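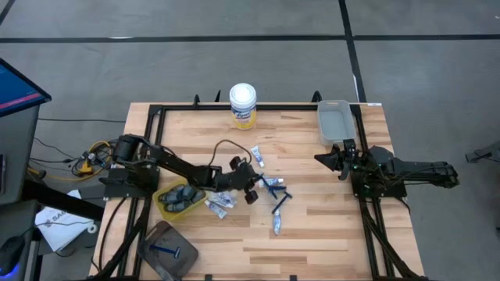

Corina Cârstea would put the money into spare grippers before a third arm.

Search this board
Filed under: Automation > Buying and Budgets

kwaku_a: Two arms on one table is plenty for sorting small stuff. Hutley quoted us for 3 spare fingers. 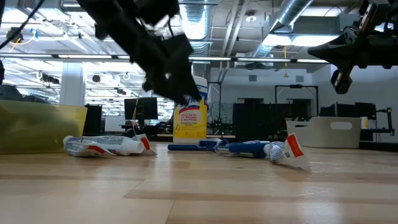
We'd want them before January.

octavian_c: Disagree. Fingers are cheap. Budget for bins and trays first, in this order:

1. Trays for the small items

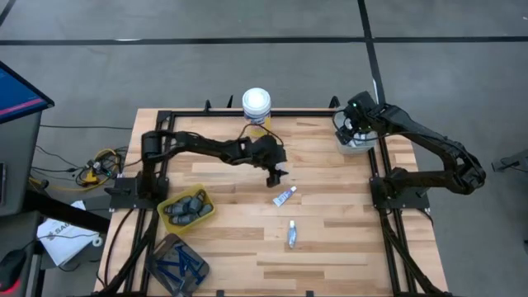

2. Bins for the far side
3. Cable guides

irina_c: Cable guides last? I'd move them up. Descombe took 5 weeks on ours.

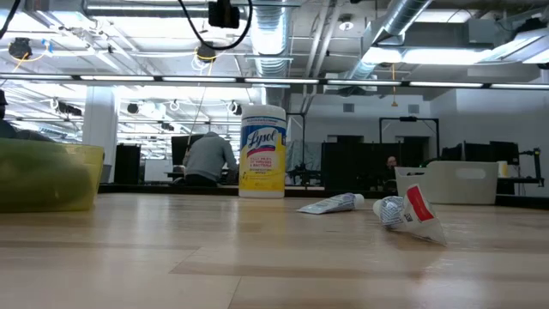

They do ship in part lots if you ask.

kwaku_a: OK, guides and fingers on one order.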